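Home | Knowledge Base | Tickets | Downloads | Account

Saltora Storage Support - Ticket 357
Thumbnail worker stalls on large catalog imports
Reading time: 6 min

Status: Closed, workaround documented
Product: Saltora media server, self-hosted
Reported by: Karthik Biswas, Bastelar
Opened: Apr 16, 2020

Summary

Bastelar runs a shared picture library for secondhand clothing and household listings. The import job reads a folder, writes one database row per file, and passes each file to the thumbnail worker. On the Clernby server the worker stops partway through any import larger than 3,000 files. The import job itself reports success. Rows exist for every file, but those after the stall have no thumbnail and the web view shows a gray placeholder.

Environment

Single host, local disk for originals, network share for thumbnails. Default worker settings except for the queue length, which was raised by the previous administrator. No proxy between the web view and the server. The operating system was patched before the first failed import, so the patch was the first suspect.

Step 1. Rule out the files

Files from the failed part of the import were copied to a test folder and imported as a small batch. All of them produced thumbnails.

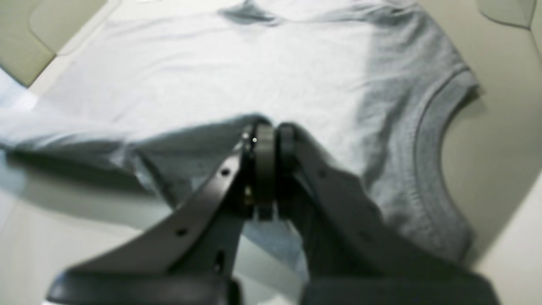
File corruption was therefore dropped as a cause. We also looked at whether low-contrast pictures were being rejected by the blank-page filter, which discards files that look like empty scans. The filter is off by default and was off here. With it switched on for a test, light gray cloth on a pale beige surface is the type of content that could come near the threshold, so anyone enabling the filter on a clothing catalog should test it on such files first. It was switched off again before the next step.

Step 2. Check the worker log

The log shows normal entries up to the stall and then nothing. There is no error and no exit code. The process is still listed as running and uses no processor time. Memory use is flat. Restarting the worker clears the condition, but the files that were waiting are not picked up again, as the queue is held in memory and is lost at restart.

Rolling back the operating system patch made no difference. It was reapplied.

Step 3. Trace the open handles

With the worker stalled, the handle list showed 86 open connections to the thumbnail share. The expected number is six, one per worker thread. Each finished thumbnail was leaving its connection open for a short time, and under a long import these piled up until the share refused new ones. The worker then waited for a reply with no timeout set.

The same import was repeated with thumbnails written to local disk. It completed.
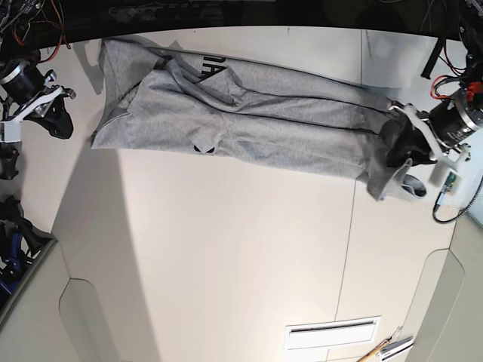 Sølve Solberg replied that he had the same stall on a different server and that local disk had only delayed it for him. His worker got further, then stopped in the same way, with nothing in the log. He asked whether the raised queue length was still in place during our test - it was - and said that returning it to the default had fixed the problem on his side even with the network share.

We tested this. With the default queue length and the network share, the full import completed twice in a row. With the raised value, it stalled on both attempts. The queue length decides how many finished jobs wait for cleanup, and each waiting job keeps its connection. The raised value is harmless on small imports, so it can go unnoticed for a long time.

Step 4. Rebuild the missing thumbnails

Do not delete and reimport the rows. This changes the item numbers and breaks any saved links.

1. Stop the worker and set the queue length back to the default.
2. Start the worker and confirm that the handle count stays at six during a small import.
3. Run the rebuild command with the "missing only" option. Without it every thumbnail is written again, and on the Clernby library that took most of a night.
4. Open a few items from the end of the catalog at full size and confirm that the placeholder is gone. Clear the browser cache first, or the old placeholder may still be shown.
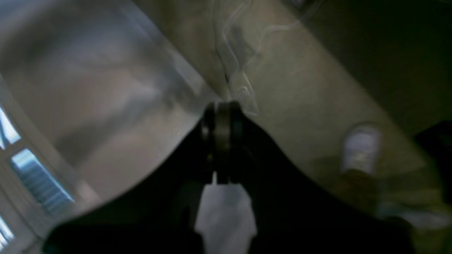 5. Compare the row count with the number of files in the thumbnail folder. If they differ, run step 3 again and save the output.

Resolution

Queue length restored to default on the Clernby server. Karthik Biswas confirmed that the web view is complete. A connection timeout for the worker has been filed as a separate request and is planned for the September release. Until then, a worker that loses the share will still wait without logging anything, so a simple check on processor use is advised during long imports.

Contact support | Copyright 2020 Saltora | Back to top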